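Bimanual handoff: planner or tuned script?

tinyau_w
Running Prutico for the coordination layer since February. It plans both arms as one 12-ish DOF problem and it's slow, 320 ms a replan.

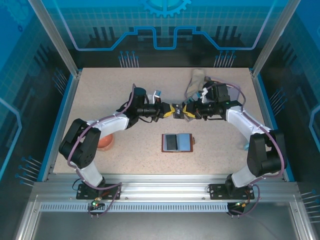 Handoff pose, grippers almost tip to tip

d_dauda
That's a scripted meet point with a planner logo on it. Move it 97 mm and show me.

tinyau_w
It's sampled. Logs are up.

naegeli_m
I'd worry about perception first. Clear plastic gave our Brekance depth node holes everywhere – confidence still read fine.
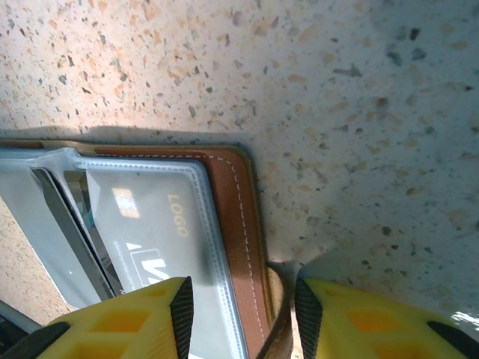
Wrist view, card holder with glare on the sleeve

d_dauda
Exactly. What does the grasp scorer do with that glare?

tinyau_w
Masks it and falls back to the leather edge. I don't love it.

pinyu.c
Disagree with Danjuma on scripts. We had 522 of them at Ristbridge and every new object meant another. Boxes held from two sides are where I'd want joint planning.

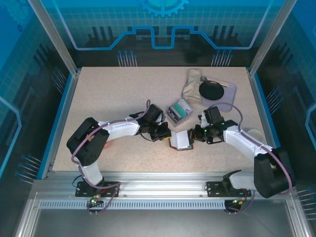 Still, I wouldn't trust a success rate without the retry count next to it. Tin-yau, are retries in those logs?

tinyau_w
Capped at two. I'll add the column Saturday.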